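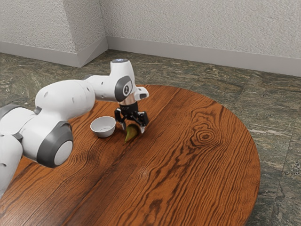
**Wosdale Workshops Tenants' Group**
Minutes of the meeting held on 19 January 2018 in the upstairs room, Unit 4

Present: seven tenants and the site manager. Apologies were received from Hornik Stairs and from the upholsterer in Unit 9.

**1. Minutes of the December meeting**

Agreed, with one correction. Under item 5, "oak offcuts" should read "ash offcuts".

**2. Matters arising**

The loading bay light has been mended. The lock on the timber store still sticks in cold weather and the site manager will ask for a new one to be fitted. The missing sash cramps have been found in Unit 2.

**3. Dust extraction**

Two quotes have come in for replacing the shared extractor and the ducting to Units 3, 4 and 5. Pillai Joinery had looked through both. The lower one, at £2,683, covers the extractor, new blast gates and fitting, but leaves out removal of the old unit. The other firm has not put a price on the ducting, so the two could not be compared properly.

It was felt that the old unit could be taken down by tenants over a weekend and sold for parts. The window maker in Unit 3 was against this and asked for removal to be priced. Agreed to ask the first firm for a price including removal, and to accept it if the extra comes to £400 or less. Anything higher to come back to the next meeting.

Filter bags: two left. Unit 5 to order more and share the cost in the usual way.

**4. Timber deliveries**

Zindis Timber has changed its delivery morning and the lorry now arrives before eight. Twice this month it blocked the gate while the kitchen fitters were trying to load. The site manager has spoken to the driver, who will pull up along the north wall if the space is kept clear. Vans must not be left there overnight.

Pillai Joinery asked whether tenants wanted to put in a joint order for redwood. Four said yes. Lengths and sections to be on the sheet by the kettle by the end of next week.

**5. Open day**

Last year's open day brought in 74 visitors and several small jobs, mostly shelving and door repairs. Agreed to hold it again in the spring, with the date to be settled once Hornik Stairs has confirmed when its showroom staircase will be finished. Stall tables can be borrowed from the village hall.

**6. Insurance**

Tenants were reminded that public liability certificates must be shown to the office within 28 days of renewal. Two are overdue.

**7. Any other business**

The skip is being filled with household rubbish from outside. Agreed to keep it chained at night. Unit 7 has a mortiser for sale.

Next meeting: same room, after the quote has been received.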